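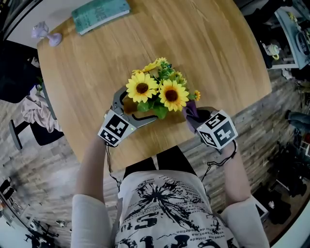 Public libraries have spent a generation defending their budgets by counting visits. The figure is easy to collect and easy to report, and it has served the sector tolerably well in front of elected boards. It has also shaped the buildings themselves. Furniture that holds a reader in place for an afternoon yields one visit, while a counter that returns a borrower to the street in four minutes yields the same. When funds are short, the counter is kept and the chairs are removed. This essay argues that the trade has been a poor one, and that seating should be treated as a core library service with its own standard and its own line in the budget.

The case of Dumgate is instructive. The branch there serves a district of 4000 residents and was refitted in August with new shelving, new lighting and a self-service desk. The old reading room had tables for study and a row of armchairs along the south windows. The refitted room has 12 seats in all, of which five are stools without backs. The published plan describes these as "flexible perches." No one over a certain age, and few people with a bad knee, will describe them in the same way.

The reasoning behind the change deserves a fair statement. Lending is the activity most residents associate with a library, and the branch wished to put more of its stock on open shelves. Staff hours had been reduced, and an open plan is easier to supervise from one desk. Backless stools can be moved aside for story time. Each of these points has merit. What the plan did not contain was any estimate of how long people stayed in the old room, or of what they were doing there.

Siham Chraibi, who managed the Lemetti branch for eight years before moving to the regional office, has argued in internal papers that length of stay should be recorded alongside visits. Her proposal was modest. At set times of the day, a member of staff would walk the floor and note which seats were in use, and would do so again an hour later. The results from Lemetti showed that the seats most often occupied in both rounds were those at plain tables near a wall outlet, away from the entrance. The upholstered pieces by the door, which had cost a good deal more, were used mainly for putting on coats.

There is nothing surprising in this. People who come to a library to fill out a form, prepare for a licensing test or read a newspaper to the end need a flat surface at the correct height, a chair with a back, reasonable light and some distance from the traffic of the room. These needs have changed very little. The laptop has added the outlet to the list. Design fashion, by contrast, has changed several times, and each change has been paid for out of the same small capital fund.

The Ait Ali reading room offers a different example. It occupies the upper floor of a former savings bank and has never been fully modernized. Its tables are round and seat four. Planning guides tend to discourage round tables on the ground that they waste floor area, and the criticism is correct as a matter of geometry. Yet the shape has a social use that the guides leave out. A stranger may join a round table without appearing to choose a side or take the head. Two students may share it with an older reader and none of the three need feel like a guest. The staff at Ait Ali report few disputes over places, although the room is often full by four in the afternoon.

It will be objected that a library is no longer the only place to sit. Coffee shops have tables, and so do many shopping centers. The objection overlooks the price of admission. A person who buys one drink has purchased an hour, perhaps two, and is generally aware of when it runs out. The public library is among the last indoor places in most towns where an adult may remain without buying anything and without giving a reason. For a tenant in a crowded apartment, or for a retired person with high heating bills, the value of that permission is considerable. It is withdrawn in practice when the chairs are uncomfortable, whatever the sign at the door may say.

A second objection concerns conduct. Comfortable rooms, it is said, attract people who sleep, eat or talk loudly, and these people discourage others. Such difficulties are real and fall heavily on front-line staff, who are entitled to clear rules and to support in enforcing them. They are a matter of staffing and training. A stool that prevents one man from sleeping also prevents every other visitor from reading, and it does so all day.

The Stiken library district has recently adopted a seating policy that others might examine. It sets a minimum number of backed chairs by population served, requires that half of all table places be within reach of an outlet, and provides that no refit may reduce study seating without a public hearing. The policy runs to two pages. It does not prescribe a style or a supplier, and branches remain free to buy secondhand, as several have done.

Standards of this kind will not please every architect, and they will sometimes cost a branch a display case or a run of shelving. Boards should accept that cost. At Dumgate, the first step would be to replace the five stools with chairs before winter, and to record, for the first time, how long the people who use them remain.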